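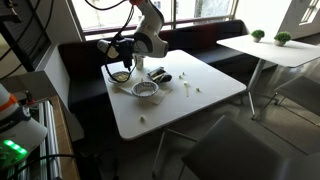

Iron tablets and coffee: how many hours between them, and does it matter if the tablet is taken with food?

Posted by Dalia Lūse in Health and Everyday Nutrition

Hello to all. I read this site for a long time but it is my first time to write, so please excuse me if the subject was already discussed. I searched and found only old threads about iron for children.

In November my doctor told me that my iron stores are low. I am not anaemic, only the stores are low, so she said to take one iron tablet in the morning and come back for a new blood test after three months. The visit was short. She told me to take it on an empty stomach and to avoid coffee "near" the tablet. I forgot to ask what is "near".

My difficulty is the following. I wake up at 5.30 and my bus to work leaves at 6.20. I drink coffee at home at 5.45, and without it I am not a person. Then at work we have a break at 9 and there I have tea with milk. So between 5.30 and lunch there is almost no time without coffee or tea. I tried to take the tablet at the moment of waking, fifteen minutes before the coffee, but I am afraid this does nothing. I also tried it on an empty stomach without coffee and felt sick in the bus until Lendness, where I change. With a piece of bread it was better.

So I would like to know:

How long should I wait between the tablet and coffee, and is tea the same as coffee in this matter?

If I take it with food, is it then wasted?

Can I move it to the evening? The leaflet says only "once a day".

My sister says I should stop the tablets and buy a liquid from Cumow, which costs a lot more but is "natural" and, according to their page, can be taken with anything. I am a little suspicious about this, but she is very sure.

I take no other medicines except a calcium tablet which I bought myself, in the evening with dinner. I am 44 years old if it is important.

Thank you in advance to everybody who will answer.

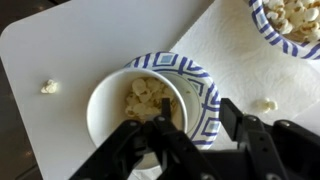 Popcorn in a paper cup.

3 answers

Reet Kivi

Hello Dalia. I worked for 20 years behind the counter in a pharmacy, now I am retired, and this was one of the most usual questions. Please take what I write as general information and check it with your own pharmacist, who can see what exactly was prescribed to you.

Coffee and tea both contain substances that bind the iron from the tablet, so less of it goes into the body. Tea is not better than coffee here, and black tea can be worse. Milk does not solve it, because calcium also disturbs iron. What we told to people was: tablet first, then wait one hour before coffee or tea. If you already had your coffee, wait two hours before the tablet. Fifteen minutes is too short.

About food: the iron is absorbed best on an empty stomach, this is true. But many people get nausea or stomach pain from it, and then they stop taking it at all. So if bread helps you, take it with bread. You will absorb less from each tablet, but it is not wasted. I would only avoid taking it together with eggs, yoghurt, cheese, bran or wholegrain cereal. A glass of orange juice is often recommended. The effect is smaller than people think but it does no harm if your stomach accepts it.

About evening: yes, for most people this is possible. With your timetable I would choose bedtime, at least two hours after dinner. Then you must move the calcium, so that both are not in the same part of the day. You can take calcium with lunch. Also ask your doctor if you need this calcium at all, as you bought it yourself. Do not lie down directly after the tablet and take it with a full glass of water. Some people get heartburn if they lie down at once.

There is one more possibility which you can ask your doctor about. To some patients it is now advised to take the iron every second day. It can be easier for the stomach. But do not change this alone, because she planned the blood test according to the dose she gave you.

About the liquid from Cumow: I do not know this product and I will not say anything bad about it. In general, look on the label how many milligrams of elemental iron are in the daily portion and compare with your tablet. Many liquids of this kind have a much smaller quantity, and this is the reason why they are gentle. For a healthy person who wants a little addition it can be enough. For filling up low stores it is often too little, or it takes very long. The word "natural" on a bottle says nothing about coffee. Iron is iron, and the tea will bind it in the same way.

Two small things more. Your stool can become dark, almost black, from the tablets, this is normal. If it is black and sticky like tar, or you have strong pain, call the doctor. And please keep the tablets high and closed if children come to your house, they are dangerous for little ones even in a small number.

Tarmo Šimkus

just drink your coffee later. I take mine at 10 and I am alive. Also eat more liver and beetroot, my grandmother never took any tablet

Comment from Liis Paulauskas: Liver yes, but beetroot does not have so much iron, it is only red. And liver is not for everybody, for example in pregnancy it should be avoided.

Comment from Tarmo Šimkus: ok. liver then

Liis Paulauskas

I had the same problem two years ago, so I will write what worked for me, it is only my experience. Reet gave already the correct explanation.

I also start early and I also cannot live without morning coffee. First I bought the Trinard capsules, which somebody at work recommended. They were all right for my stomach, but when I looked carefully the iron was 6 mg in one capsule, and the doctor wanted much more than that. My result after three months was nearly the same as before. Then I went back to the ordinary tablets from the pharmacy and took them at 22.00 with water and half of a banana. I put the box beside my toothbrush, otherwise I forget. After that the stores went up slowly. It took longer than I expected, more than half a year in total.

The first week I had constipation. It helped to drink more water and to eat prunes, and after two weeks it was better. If it does not pass, there are other forms of iron, and the doctor can change it.

One practical advice: compare prices. In the Kļaviņa pharmacy near me there was a box with 20 tablets and a bigger one, and the bigger was cheaper per tablet by almost half. The leaflet was the same, I checked.

Also do not test yourself too often. I paid for a private test after one month because I was impatient, and it showed almost nothing, so I was only worried for no reason.

Comment from Dalia Lūse: Thank you Reet and Liis, this is very clear. I called the practice and the nurse said that bedtime is fine for me and that I should stop the calcium until the next visit. I took the first one yesterday at 22.30 with half a slice of bread and slept normally. My sister is still for the liquid, but I showed her the milligrams.

Comment from Tùng Nông: Does anyone know if green tea is the same? I drink it the whole day and I also have to start iron.

Comment from Reet Kivi: Yes, Tùng, keep the same distance with green tea. Herbal teas are different one from another, but peppermint and cocoa can also disturb. Plain water with the tablet is the simplest.

This page has been viewed 1,050 times.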